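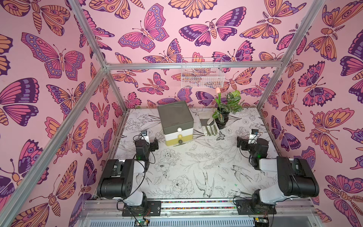

Why do the seams open up a couple of days after the paper goes on the wall?

Mostly it's the paper still growing when we hang it. Paste goes on, the sheet drinks up water and gets wider, and if you slap it on the wall before it's done getting wider, it finishes the job up there, then shrinks back as it dries and pulls the edges apart. Bad paste and a thirsty wall make it worse, but the soaking time is where most of the trouble starts, and it's where I've been sloppy.

28 February 2025

Long one today, sorry to whoever reads this after me. I finally got the paste trials up on the boards and I want it all down before I forget which strip is which (I've already had one scare, see below).

Background for anyone who wasn't around in the fall. The Udham job came back with hairline gaps on the long wall, nearly every seam, and one on the chimney side that you could get a fingernail into. We were using Flosonus straight from the tub, on the Mallet paper, over what the owner swore was a sealed wall. I went back and rubbed a wet finger on a patch behind the radiator and it went dark right away. So it wasn't sealed, or it was sealed by somebody with a very light hand. That's one thing. The other thing is that I was booking the paper for whatever time it took me to go and cut the next one, so some strips got a good rest and some got almost none. I knew better! I was trying to beat the daylight.

So the trial is about three things that I keep mixing up in my head: how wet the paste is, how long the paper rests, and what the wall underneath is doing.

The paste

Made two of our own wheat starch batches to go against the Flosonus. The first took 434 grams of water to the measure of starch and the second took 427. Silly small difference, I know, and I didn't plan it. I was topping up the second pot from the kettle, got nervous and stopped early. I'm writing both down anyway in case the smaller one turns out to be the good one and I spend the rest of my life trying to remember.

Cooked both slow in the double boiler, stirring the whole time with the flat wooden paddle. The first went clear and glossy nicely. The second caught a bit on the bottom and I had to push it through the sieve twice, and even then there were a few little pearls in it. You can feel those under the brush. On a heavy paper you'd get away with it, on the Mallet you wouldn't, they show up as pimples the minute the light comes from the side.

Note for next time - cold starch into cold water first, get it smooth like cream, then the heat. I know this, I've told other people this, and I still dumped it into the warm pot like a beginner.

Both batches were better once they'd cooled all the way and been worked back and forth on the board with the brush. Stiff jelly out of the pot, silk after a few minutes of that. If your arm isn't tired it isn't ready.

The Flosonus is what it always is. Slippery, even, smells a little like a school desk. Slides beautifully and gives you loads of time to line up a pattern. What I don't like is that it stays slippery, so an edge you thought was down can creep while you're fussing with the top of the next drop.

The boards

Four plasterboard offcuts, all from the same sheet. One bare, one with a coat of thinned paste as size, one with Bretum primer, one with Bretum and then size on top. They've been leaning against the radiator wall since last week, so they should be as dry as each other. I penciled a letter on the back of each and then, because I'm me, leaned them all with the backs to the wall and got two of them swapped. Found it when the "bare" board wouldn't soak up a drop of water. Letters are on the front now, top corner, nice and big.

All the strips came off one roll, run number 3863. Please nobody use the rest of that roll for wrapping! I want it for the second round, and the other roll on the shelf is a different run and feels thinner to me. Could be my imagination. The color's a shade warmer too if you hold them together at the window.

The soaking

This was the bit I most wanted to see. I cut strips across the width, ruled a line on each before pasting, and measured again after resting. Booked them loosely, paste to paste, no sharp folds, and slid each one inside a plastic bag so the edges wouldn't dry out before the middle.

The short rest strips were still moving when I measured them. I'd put the ruler down, look away to write, look back, and it had gone a hair past the mark. The middle ones had pretty much stopped. The long rest ones had stopped too, but they were getting floppy and I tore one picking it up by the corner, so there's a limit and we now know more or less where it is for this paper.

What surprised me was the difference between pastes. Our own starch made the paper swell more slowly than the Flosonus did. I'd always assumed the opposite, I suppose because the starch looks wetter in the pot. Possibly there's less free water in it once it's been worked. I'm guessing, and I'd want to do it again with strips cut down the length as well before I said it out loud to a customer.

A thing I forgot until halfway through: the room was warming up all morning. The early strips were measured with my coat on and the later ones with my sleeves rolled. I don't think it wrecks the result but it muddies it. Round two gets done in one go after lunch.

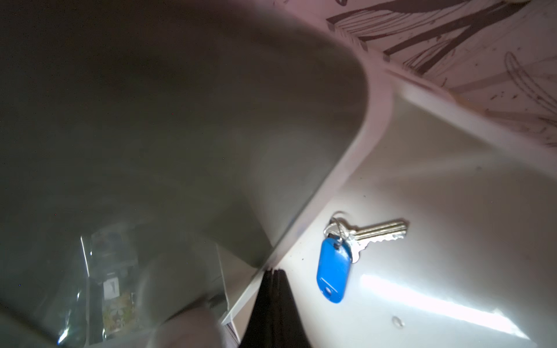
Small key set on the white surface.

Hanging them

Put up two drops on each board with a butt seam down the middle, short rest on the left half of the set and middle rest on the right. Smoothed with the soft brush from the middle out, rolled the seams once with the felt roller, lightly. I've gone right off the hard seam roller. It squeezes all the paste out of the one spot where you need it, and it burnishes the color so you get a shiny stripe down every join for the rest of time. If you've got the hard roller in your box, I won't take it off you, but don't use it on anything matte.

First impressions, all while damp so they don't count for much:

The bare board is awful to hang on. It grabs. You get one try at position and after that you're dragging the sheet and stretching it, and a stretched sheet is going to want to go home later. I'd bet money the gaps show there first.

Sized board, lovely. Plenty of slide, then it takes hold.

Primer only, a bit too much slide for my taste, and the Flosonus on it was like hanging a wet fish. The starch was better.

Primer and size, the nicest of the lot with either paste. I could bump an edge over with my palm and it stayed where I'd put it. If the dry results agree, I think that's how we do walls from now on, even when the owner promises it's been done.

I'm leaving them alone for over 16 hours before I look at the seams, and I mean alone. No fan, no heater pointed at them, no opening the yard door to "freshen up". Fast drying is its own problem and I don't want it mixed in with this one.

Cleanup, and a grumble

Starch paste that's been left in a brush overnight is basically cement. Somebody (it may have been me) left the good wide one standing in the pot and it took most of an hour in lukewarm water to get the heel of it soft. It's splayed on one side now. Still fine for sizing, so I've moved it to the sizing hook. Wash them cool, comb them out and hang them bristles down, please.

The leftover starch is in the fridge with a lid on. It'll keep a few days. If it smells sour or there's anything pink on top, throw it out and don't try to rescue it with a clove like my old boss used to. I've got no idea if the clove ever did anything, but I can still smell it.

Also the sieve has a hole near the rim. That explains at least some of the pearls and I feel slightly better about my cooking.

To do

Look at the seams tomorrow with the side lamp, then again two days after. Use the same lamp from the same side, left to right.

Second round with strips cut along the length, one paste pot only, new sieve.

Ask Bretum how long the primer wants before sizing over it. The label gives a time for painting and says nothing at all on paste.

Find out if the warmer roll really is thinner. I'll borrow the micrometer and measure a few spots on each.

Write to Udham and offer to redo the long wall in April, when the heating's off and the plaster has settled down. I'd rather strip it and do it right than go along feeding color into the cracks with a tiny brush. I did that once on a staircase and you could see every one of them from the front door.

Left the cutting table as it is, with the straightedge down on the last two unpasted strips so they don't curl. Please work around them.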